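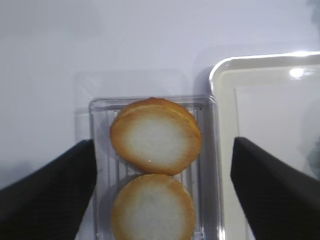 Release faults were the least frequent class of failure in the burger assembly task and the only one that ended with the arm pulling against something. A release fault is a trial in which the policy commands the fingers to open, the controller acknowledges the command, and the fingers do not move. Most of the effort in Section 4 went into grasping, which we had expected to be the hard part. In the wrist view in Figure 3, two round pieces lie one behind the other along a clear tray, the upper one slightly tilted, with a molded tray floor under them that shows up as faint gray lines. Clear plastic on a pale surface gives the detector little to work with, and early versions of the Flindeo policy often closed in the wrong place. Those errors were harmless. The fingers met nothing, the width reading went to zero, and the policy tried again. Release faults got through because the system had no matching check at the other end of the motion.

5.1 How the fault appears

The gripper is driven by an Ullberg controller that reports three things to the host: commanded width, measured width, and a status word. Flindeo reads the measured width when it closes, to decide whether it has hold of an item. When it opens, it reads only the status word. If the status word says the command was accepted, the policy moves to the retract phase after a fixed delay.

Accepted and completed are different states on this controller. If a new command arrives while the drive is clearing an overcurrent flag, the command is accepted, placed in the buffer, and then dropped when the flag clears. No error is raised. The status word looks the same as it does after a normal opening, and the host has no reason to stop.

The overcurrent flag is set when the fingers squeeze a soft item past its rest thickness for too long. In our task this happens mainly with the buns, which compress more than the patties or the cheese. It also depends on how long the arm hovers over the stack before lowering – a slow descent gives the drive more time to reach the threshold.

In 300 trials we recorded three release faults. In two of them the retract motion carried the held item away and the stack shifted on the tray. In the other, a finger pad caught the layer underneath and the arm drew the stack toward its base until the joint torque limit stopped it. We treat this last case as a safety matter, even though the parts are light and no person was inside the work area. The motion was outside the planned path and was ended by a limit that had been set to protect the arm.

The log note for that trial is reproduced below with the joint values removed. It was written before the cause was known. The side view of the assembly is placed with it to show how the fingers straddle the stack, over the cheese, during a placement.
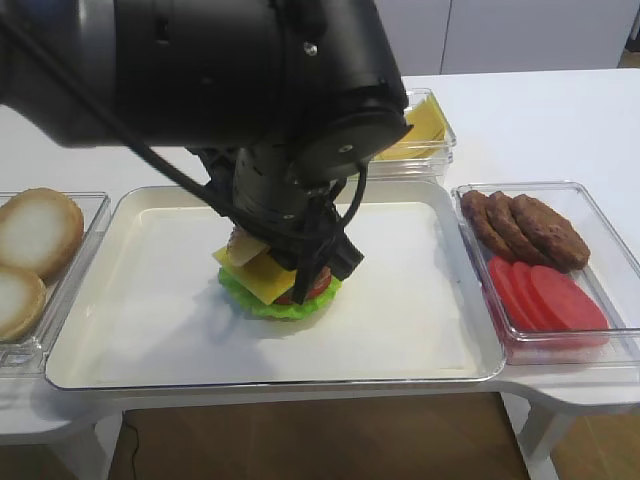

RUSTBERG, July – Trial stopped by torque limit during retract. Operator also pressed the stop, but the arm was already holding position. Gripper still closed. Status word normal, no fault on screen. Top bun still between the fingers, cheese folded under the left pad, lettuce pulled across the tray. Opened the fingers by hand from the pendant; they opened on the second press. The first press did nothing. Finger pads checked, no damage. Cables at the wrist checked, no damage. Restarted the controller and ran the next trial without change.

The line about the second press is what led to the cause. The first press from the pendant had been dropped in the same way as the command from the policy. We were later able to reproduce this on the bench with a foam block, by holding the fingers closed until the flag was set and sending an open command before it cleared.

Restarting the controller was a mistake in procedure. It erased the internal event buffer, and the drive current for the last part of that trial was lost. The stop procedure now requires the buffer to be saved before power is cycled.

5.2 Why the camera did not catch it

Both the wrist camera and the fixed camera were running during all trials, and we looked at whether either one could have stopped the motion. The fixed camera sees the stack from the side, but the wrist and fingers hide part of the top layer at the moment of release. The wrist camera has a clear view of items while the gripper is open and approaching, as in the last view of Figure 3, where overlapping patties and tomato slices can be told apart in their tray. Part of a burger is in that view as well, at the far left, and only its side can be seen. A check based on that much of the stack would be unreliable. Once an item is held, it covers much of the space between the fingers, and the layers under it are hard to judge.

We therefore kept the check in the gripper itself. The policy now waits for the measured width to pass a set value before it retracts. If the width has not changed when the delay runs out, the open command is sent again, and if that fails, the arm holds still and asks for an operator.

Figure 3. The assembly task. First: bun tray from the wrist camera. Second: placement over the stack, fixed camera. Third: patties and tomato slices from the wrist camera.
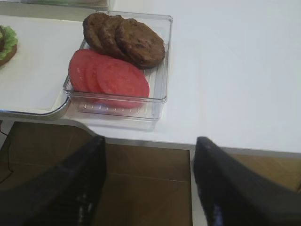 5.3 Limits of the fix

The width check covers a gripper that does not open. It does not cover an item that sticks to one finger after a normal opening, which the drive cannot sense. Eze treats sticking of this kind as a form of grasp error, and we follow that usage here, though the retract motion that comes after it carries the same risk to the stack. A lower torque limit during retract would reduce that risk. We have not yet tested how low it can go before normal trials begin to stop.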